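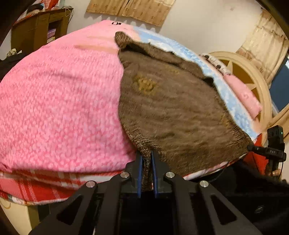 Suryani Menon has coached the women's team at Hirkska Basketball Club for six seasons, and in that time she has changed the way they defend twice. The second change came last winter, after a run of heavy defeats in which the team kept giving up easy baskets from the corners. She does most of her planning at home in the evenings, and clothes tend to pile up while she does it. A brown knitted sweater is spread out on the bed, ribbed at the hem, with a yellowish-tan patch on it, and the washing comes second to the fixture list from October to April. "The season takes over," she says. "You get a bit of your life back in May."

Hirkska play in the second tier of the regional league. Home games draw some 300 people, more when Zumton are the visitors. The club has no full-time staff and trains in a school hall with one good hoop and one that leans slightly to the left.

The problem last year, Menon says, was simple enough to see but took a long time to put right. "We were helping too early. Somebody would drive into the middle, three of our players would go to her, and then the ball went out to the corner and there was no one within four metres. I could have shown you the same basket in every game."

She had been playing a zone for most of her time at the club and was reluctant to give it up. It suited a team short on height, and the older players knew it well. In January she switched to man-to-man for the whole of every game, starting away at Nolari. They lost by 30.

"That was a long bus ride," she says. "I didn't say much. I think if we had lost by six I might have gone back to the zone, to be truthful, and told myself it was close. Losing by that much, I just thought we had better learn to do it properly."

Anjani Tjoa, who plays at guard and has been captain since the summer before last, remembers it differently. "She says she didn't say much. She talked from the motorway to the car park – mostly to me, because I was sitting in front of her."

Tjoa was given the job of marking the other side's best ball handler in every match, which she had not done before. She says it took her a month to stop fouling. "I was reaching all the time. In the zone you can reach, there's someone behind you. I fouled out of three games in a row. Suryani had me do the sliding drills with my hands behind my back, and my sister came to watch training and asked if I was being punished."

The results improved slowly. Hirkska won four of their last seven games and finished clear of the relegation places. The return game with Nolari went to overtime and was lost by a single point, on a free throw.

Money is the other subject that comes up. The court hire went up in the autumn and the club needed to find an extra 3,000 before the end of the season. A local bakery, Pasaribu, covered part of it and now has its name on the warm-up tops. The rest came from subscriptions and a summer tournament for under-14s, which Menon wants to run again with more teams.

She is also looking for a centre. Two players have moved away for work and the tallest person left in the squad is a forward who would prefer to stay one. "I've asked her," Menon says. "She said she'd do it against Zumton and that's all. So that's one game sorted."

Pre-season training begins in August, with the first fortnight given over to defence. Tjoa will be there, although she says she plans to miss the first running session if she can find a reason. Menon, told of this, says she will move it to the second week.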